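Lasulach把持比較

Lasulach把持比較(ラスラックはじひかく)は、双腕の卓上型マニピュレータに取り付けるグリッパと手首カメラの組み合わせを、雑多な日用品の出し入れ作業で比べる評価手順、およびその結果をまとめた一連の記録を指す。単にLasulachと呼ばれることも多い。対象物に透明容器や軟らかい袋を多く含む点に特徴があるとされるが、評価手順としての厳密さには疑問が残る。

概要

比較の対象は指、手首カメラ、制御器の設定である。腕の本体は全条件で共通とし、指の形状とカメラの有無を入れ替えながら、同じ操作者が遠隔操作で作業を行う。公開されている記録は2,298試行分で、一試行は、対象物を一つつかみ、別の場所に置いて指を開くまでと定義されている。ただし、つかみ直しを一試行の中に含めるかどうかは途中で変更されており、変更前後の記録は区別されないまま一つの表に収められている。

指の種類

標準の平行指と、先端を細く絞ったFlarlow指が主に比較された。Flarlow指は容器どうしの隙間に入りやすいことを狙った形状で、開発側の資料では、密集した容器からの取り出しに適するとされている。記録を見るかぎり、隙間への進入については主張におおむね沿う結果が出ている。一方、つかんだ後の保持については差がはっきりしない。円筒や円錐台に近い容器では、接触が線に近くなるため、姿勢が少しずれただけで容器が指の間で回る。先端の細さはこの問題を解決しておらず、条件によっては悪化させている可能性もある。

吸着式との比較は行われていない。資料は「布と土を扱うため対象外とした」と述べるにとどまるが、平らな蓋をもつ容器だけでも試す余地はあったと思われる。平行指に有利な対象物を選んだのではないかという批判は、この点に向けられることが多い。

手首カメラ

手首カメラを付けた条件では、俯瞰カメラのみの条件に比べて成功率が高かったと報告されている。ただし、この差をカメラの効果とみなすには注意がいる。カメラなしの条件は実施時期が早い側に偏っており、操作者の慣れが混ざっている。順序を入れ替えた追試は10試行しかなく、結論を支えるには少なすぎる。

手首カメラには別の弱点もある。指が対象に近づくほど視野は対象そのもので埋まり、周囲との距離を読み取りにくくなる。透明な樹脂では照明の反射が輪郭を隠し、印刷されたラベルだけが手がかりになる。ラベルの模様に依存した学習モデルは、容器が上下逆になっただけで把持位置を誤ることがある。手首映像を加えれば性能が上がるという説明は、こうした条件を十分に分けて検討したものではない。

制御器の設定

把持力の上限を固定する方式と、指の電流値から接触を判定して力を絞る方式が試された。後者は薄い樹脂容器の変形を抑えるとされるが、判定のしきい値は対象物ごとに手で調整されている。調整に要した時間は記録に含まれず、固定方式と同じ手間で使えるかのような書き方になっている点は公平とはいえない。また、土のように中身が動く容器では、傾けた際の重心移動を接触の変化と取り違える例が報告されている。

評価指標

主な指標は成功率と所要時間である。成功率は容器が目標の範囲に置かれたかどうかで決まり、中身がこぼれたかどうかは問わない。園芸用の容器を対象に含めながらこぼれを数えないのは奇妙で、実用を見据えた評価としては片手落ちである。ある設定で成功率100パーセントと記された項目も、試行数を確かめると4回の結果にすぎない。数値を引用する際は、必ず試行数を併記すべきである。

所要時間についても、動作開始の時点が操作者の申告に任されている。秒単位の差を根拠に指の優劣を論じることは難しい。

作業環境

双腕は作業面の手前側のレールに固定される。背景には花柄の壁紙が用いられ、対象物にはラベル付きの容器、布製のトートバッグ、金属ケースなどが含まれる。模様のある背景は、見た目の変化に対する頑健性を調べるためと説明されている。しかし同じ壁紙を使い続けた記録からわかるのは、その壁紙の前での性能だけである。背景を変えた条件との比較がないかぎり、頑健性についての主張は保留すべきだろう。 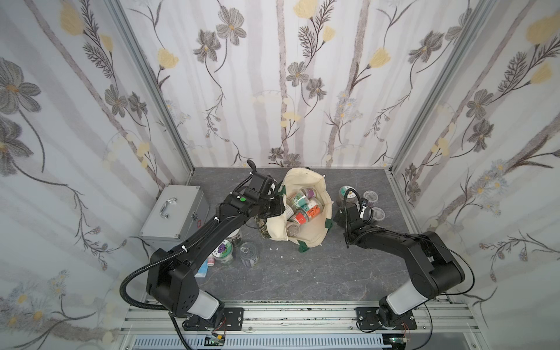 トートバッグの左右に位置する二つのグリッパ。
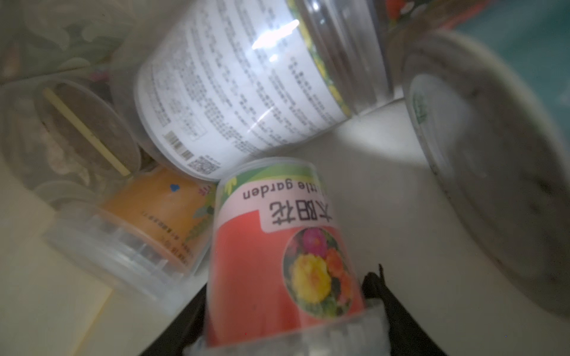 比較記録を使って指を選定したという読者からは、批判がやや厳しすぎるとの意見も寄せられている。それによれば、成功率の数字は自分でもあてにしておらず、役に立ったのは失敗の欄に残された短い書き込みのほうで、とくに容器が指の間で回った事例は自分の設備でもほぼ同じように再現したという。同じ読者は、Flarlow指に薄いゴムを貼ると回転がかなり減ったものの、今度は狭い隙間に入りにくくなったとも述べ、次の版では指先の素材を条件に加えてほしいと求めている。

この指摘を受け、記録の注記には指先の被覆に関する項目が追加された。ただし、被覆の厚さと交換時期の欄は現在も空白のままである。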